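Mitero Programme: Automation of Sorting and Tray Loading at Jamisholm
Progress report to the Cisneros Fund
Prepared by Tuulikki Kuusisto, Programme Manager, Steladville Works
7 September 2019

Purpose of this report

This report covers the period since the first instalment of the grant was released in June. It sets out progress on the technical work, the effect on staff in the Jamisholm packing hall, spending to date and the decisions we ask the Fund to note. The financial annex is sent separately.

Summary of position

The programme remains within its agreed scope. The two sorting benches chosen for conversion have been surveyed and their layout agreed with the shift leads. Work in simulation is well advanced for the first bench and has begun for the second. No robot arm has yet been installed in the packing hall, and none will be until the safety assessment has been signed by both the works and the staff side.

The delivery of guarding for the first bench has slipped. The supplier has given a revised date, which we regard as acceptable, and the order of the later work packages has been changed so that training can go ahead in the meantime.

Staff and working arrangements

The grant agreement requires that no post be lost as a result of the programme. That undertaking stands. The packing hall employs 94 people across its shifts, and all of them have now attended an information meeting. Attendance was in paid time.

The main change will fall on those who at present spend a full shift picking small parts by hand and placing them in containers. Under the new arrangement they will supervise a bench, clear faults, check filled containers and change over between product types. The repeated reach across the bench was the most frequent complaint in the occupational health returns, and its removal was the principal reason given by the shift leads for supporting the application.

Concerns raised at the meetings were recorded and are being answered in writing. Several employees asked whether bench supervision would be graded at the same rate as hand sorting. Management has proposed a higher grade for those who complete the training, and talks on this point have not yet closed. Others asked about the pace of work. It has been agreed that the speed of the arm will be set by the shift lead and that output figures from the benches will not be used in individual appraisal.

Older staff were less confident about the touch panels than about the arms themselves. Merja Kuusisto, who leads training for the programme, has therefore lengthened the introductory course and moved the panel exercises to the first morning. Early feedback from the first group has been favourable, although the group was small and mostly drawn from the day shift. Night shift sessions are being arranged.

Difficulties

Part presentation remains the largest technical risk. Parts arrive at the hall in mixed orientations, and small items lying close to the side of a container are harder to reach than those in the open. A change to the container was considered and set aside on grounds of cost to the other departments that share it.

Cover for staff released to training has also been harder to find than planned, particularly over the summer leave period. The works has met the additional cost from its own budget.

Expenditure

Spending is below profile because of the late guarding. We expect the difference to be recovered in the next period and do not seek any transfer between headings. The training heading has been fully committed.

Next period

Subject to the Fund's agreement, we will complete the safety assessment, install guarding at the first bench, and begin supervised trials with two trained operators present at all times. The trial will not be treated as complete until the bench has run 100 consecutive cycles without manual recovery. A further report will follow once that result is available.

Simulation work for the first bench is used in both planning and training, so that operators can comment on the sequence of movements before any equipment reaches the hall. The current exercise concerns the approach to a shallow round container from above, with the red gripper fingers empty and held just over its rim, and a small blue object close by on the far side of its left edge. Operators in the first training group asked that the approach height be reviewed, and their comments have been passed to the engineering team for the next revision. 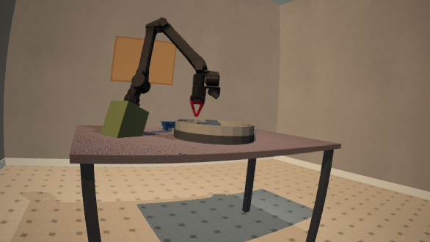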